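Gister Housing Trust, Gravarcombe: call for participants, household damp and ventilation survey

We are recruiting up to 20 households in the Tuller and Jacobs terraces for a humidity survey starting in July. Homes must have solid external walls and no mechanical ventilation other than a kitchen or bathroom extractor.

Two data loggers will be fitted per home, one in the main bedroom and one in the room where washing is dried. Readings are taken every 17 minutes. 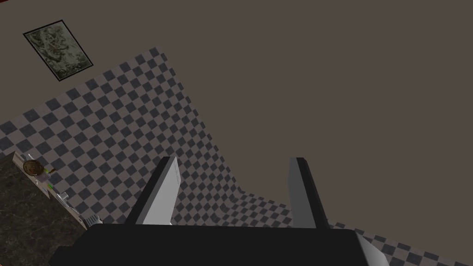 *Room interior, computer rendering.*

Participants keep a short weekly record of heating hours and window opening. Loggers must not be moved or covered. The survey lasts 18 weeks and includes two visits by Henk Geerts, who will take wall moisture readings at skirting height.
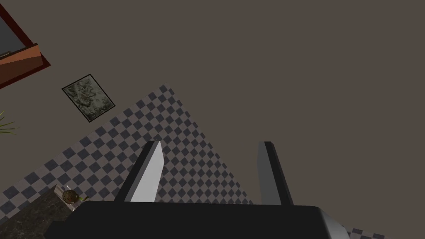

Tenants need written consent from their landlord before the first visit. Lodgers may apply jointly with the householder. Results are supplied to each household as a table and are not passed to letting agents.

Apply to Roos Baert at the Gravarcombe office, stating wall type, number of occupants and main heating fuel.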